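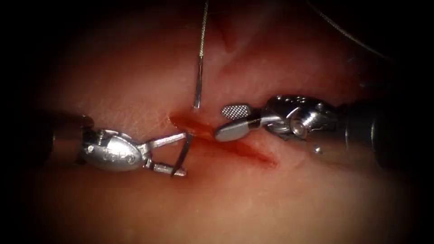 Small thread about closing a straight cut, for those who start suturing this October and asked me what to practice.

Look first at the two ends of the wound. I was taught to begin at one end and go along, always the same direction. When I jump around, the edges don't match at the finish and I get a small fold.

The curved needle wants to travel on its curve. Turn the wrist and let it go. If you push it straight, it pulls the tissue and makes the hole bigger. This took me 2 years to stop doing.

Blood likes to collect in one place and hide the edge. Clean, look, then take the bite. My old teacher Lewis Matheson made us say the word "edge" aloud before each bite. I still say it, very quietly.

Same distance from the edge on both sides. At our course in Dokholm we drew dots with a pen on the practice pad, and after 3 evenings I didn't need the dots.

Don't tie too tight. The edges should touch and stay pink. If they become white, it is too much, take it out and do again.

For home I do 15 minutes before dinner, one short cut, slowly. Tomorrow I will write about knots.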